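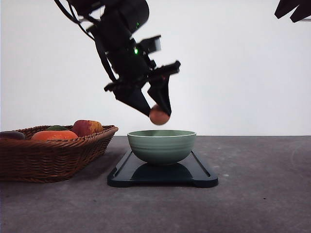

Footed bowl, sage green, on the dark tray.

Brestari tabletop set – bowl, tray, wicker basket. Bowl is ceramic, lighter rim, faint ridges round the outside. Holds 2 eggs or one

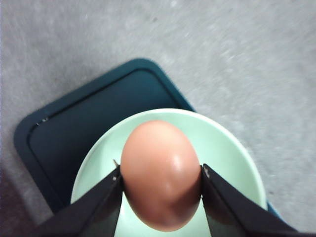 big peach. Hand wash only. Tray has rounded corners and a raised lip, wipe with a damp cloth. Sold seperately from November.
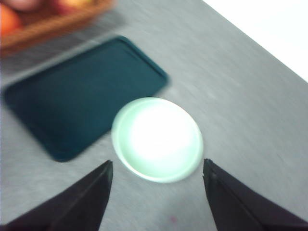 Pale green, round. Tray to the upper left.

Basket is woven, good for fruit – line it if yours is realy ripe.
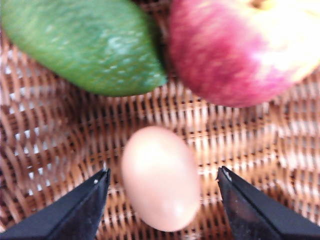

Ships in 4 days, returns 90.

This site uses cookies. Accept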